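Food Science 213, Heat and Browning
Handout 2, June 2025

Read before lab. Kalville chapter on crust, skip the math part.

Browning = sugars + amino acids + heat. Needs a fairly dry surface. Water holds the surface near boiling temp, so wet dough stays pale until the outside dries. Same chemistry in coffee, roast onions, bread crust.

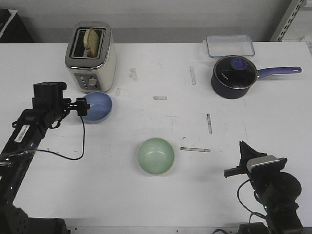 Why does bread brown on the outside first?
The surface dries out and gets hot while the crumb is still full of moisture.

Don't mix this up with caramelizing. That's sugar alone, no protein, usually higher temp. Exam will ask for the diference.

Moist heat next. Boiling, steaming, braising. Lid on = less steam lost, faster to the boil.
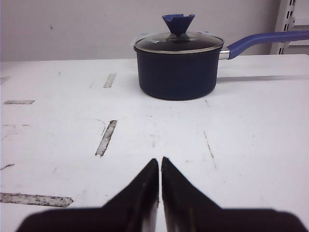 Steam gives up a lot of heat when it condenses on food. Hence steam burns, hence quick vegetables. Starch swells and thickens, collagen goes to gelatin slowly. No real browning, so cooks sear first.

Radiant heat: travels straight from a hot element, no contact needed. Dark surfaces absorb more of it, so browning speeds up as it goes on.
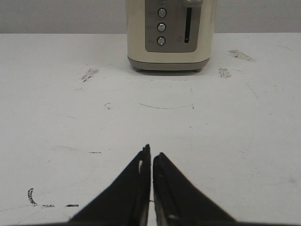

Watch the last minute, thats where toast turns to charcoal. Acid slows browning, baking soda speeds it up (pretzels).

Problem set: Alcaraz, p. 93, all parts. Show units.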